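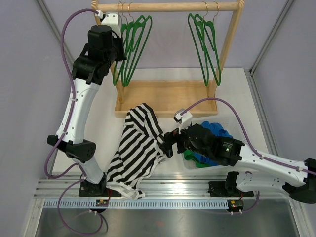

Green velvet hangers on a light wooden clothes rack.

Oltwood Clothing Library to Open Second Location in Brestholm This November

Members will be able to borrow coats, suits, dresses and children's formal wear for up to three weeks at a time

BRESTHOLM — The Oltwood Clothing Library, which has been lending good clothes to its neighbors from a former shoe store on Pudia Street, will open a second location in Brestholm in November. The new branch will take over the ground floor of the old Akpalu Dry Goods building, across from the bus station, and will open its doors with 3,000 garments ready to borrow.

For anyone who has not come across a clothing library before, it works very much the way a book library does. You join, you browse, you take home what you like, and you bring it back when you are finished with it. Members may borrow up to four pieces at a time and keep them for three weeks, with one renewal if no one else has asked for them. Winter coats are the exception. A winter coat may go out in November and stay out until the end of March, which has been the rule from the beginning and which the library has no plans to change.

"I grew up in a house where a good suit was something that moved around," said Kwesi Sulemana, founder and director of the Oltwood Clothing Library. "My uncle got married in it, my father wore it to his citizenship ceremony, and I wore it to my first job interview with the sleeves let down as far as they would go. There was nothing sad about that suit. We were proud of it, and I think it had a better life than most suits do. When we started in Oltwood I wanted everybody to have an uncle with a suit."

The library now has 3,780 garments in its Oltwood collection, and they cover a good deal of ground. Interview clothes and winter coats are borrowed more than anything else, but there are also wedding guest dresses, concert blacks for student musicians, maternity wear, christening gowns, choir shirts, dress shoes in both adult and children's sizes, and a rail of very fine hats that came from a single closet in Brestholm and will be going home, so to speak, when the new branch opens.

Brestholm residents have been making the trip to Oltwood in growing numbers. At present 450 library members live in Brestholm, and many of them ride the bus 58 minutes each way to pick up a coat or return a dress. The request for a branch closer to home has been the most common note in the suggestion box for two years running, often with a helpful list of empty storefronts attached.

"People would come in carrying a garment bag, having changed buses in the rain, and then apologize to us for being ten minutes late," Sulemana said. "It was time for us to do some of the traveling."

The Akpalu building will be familiar to longtime Brestholm residents as the place where their mothers bought curtain fabric and school uniforms. The long oak cutting counter is still there and will serve as the checkout desk. The tall front windows have been cleaned and reglazed, and the pressed tin ceiling, which had been hidden above panels for many years, has been uncovered and painted a soft cream. At the back there will be four fitting rooms, one of them large enough for a wheelchair and a companion, or for a parent with a stroller and a second child who would like to be somewhere else.

A mending room will open alongside the lending floor. Every garment that comes back to the library is looked over, cleaned and, when it needs it, repaired before it goes out again, and until now all of that work has been done in a narrow room behind the Oltwood shop. The Brestholm mending room is nearly three times the size, with good north light and space for a proper pressing table. On two evenings a month it will also be open to the public for mending lessons, beginning with buttons and hems and going on to zippers, linings and the careful darning of wool. Lessons are free to members, and sewing supplies will be provided. Those who have a sewing machine they are fond of (or one they are fighting with) are welcome to bring it along.

Membership costs what it has always cost, which is whatever the member decides to pay. There is no form to fill out about income and no proof of anything to bring, apart from a name and a way to be reached. Cards issued in Oltwood will work in Brestholm, and clothes borrowed at one location may be returned at the other. A van will carry returns and reserved items between the two shops, so a member in Brestholm who has set her heart on a particular blue dress hanging in Oltwood can have it sent over.

The library is also inviting donations ahead of the opening. Clothing should be clean and in wearable condition, though a missing button or a dropped hem is no trouble. The greatest need at the moment is for the following:

Men's suits and jackets in larger sizes
Women's winter coats, all sizes
Plain black dress shoes
Children's formal wear, ages six to twelve
Long dresses with sleeves
Sturdy garment bags

Donations may be dropped off at the Pudia Street shop during regular opening hours, or at the side entrance of the Akpalu building between 4 p.m. and 7 p.m. on weekdays. The library cannot accept underwear, swimwear or bedding, and asks that donors check their pockets. Over the years the sorting table has turned up house keys, a hearing aid, several love letters and a winning raffle ticket, and it takes a surprising amount of telephoning to get such things back where they belong.

Opening day will begin at 10 a.m. with coffee and cardamom buns at the cutting counter, followed by a short welcome from Sulemana. Library staff will be on hand all day to help with sizing, and members of the mending circle will carry out small repairs while people wait. At 2 p.m. there will be a fashion parade along the sidewalk in front of the building, modeled by library members of all ages in clothes of their own choosing. No experience is needed to take part, and those who would like to walk may put their names down at either location.

"I have been asked what we will do if everything gets borrowed on the first day," Sulemana said. "I would be delighted. We would put the coffee back on, sit down among the empty rails and wait for it all to come home again."

After opening day, the Brestholm branch will be open Tuesday through Saturday from 11 a.m. to 7 p.m. Hours at the Oltwood location will stay the same.

About the Oltwood Clothing Library
The Oltwood Clothing Library is a nonprofit lending library for clothing, shoes and accessories. It lends everyday, seasonal and formal wear to members on a pay-what-you-choose basis, teaches mending and clothing care, and arranges group loans for school concerts, graduations and community theater. Membership is open to everyone, wherever they live.

Media contact
Kwesi Sulemana, Director
Oltwood Clothing Library, Pudia Street, Oltwood
Interviews and visits to the Akpalu building before the opening can be arranged through the front desk of the Oltwood shop.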